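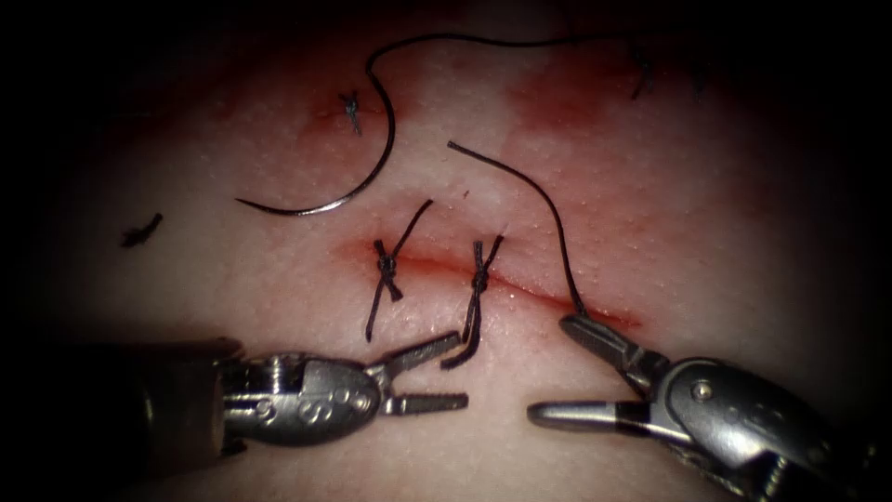
Looking after a suture practice pad

Spacing
Keep interrupted stitches a finger's width apart and set each loop square across the cut. On a straight slit this is easy. On a curved one, turn the pad after each stitch so the next bite still crosses at a right angle. Close one end first and work along.

Knots and tails
Pull the knot down until the edges touch, then stop. Further tension puckers the surface and tears the holes. Trim the tails before starting the next stitch; long ends get caught in the following throw. Black braided thread shows up well on a pale pad.

Needle
Lay a curved needle flat, in one fixed spot on the pad, whenever both hands are needed for tying. Grip it behind the middle of the curve, never at the tip.

Stains
Red dye soaks into a fine-grained surface. Wipe outwards from the slit with a damp cloth and a drop of washing-up liquid. Solvents make the skin tacky. A faint pink mark does no harm.

Storage
Remove old stitches by cutting beside the knot. Dust lightly with cornflour, store flat, and keep out of the sun. Helge Lindholm gets 20 sessions from a pad before the edges of the slits stop holding thread.

Last revised Jun 21, 2019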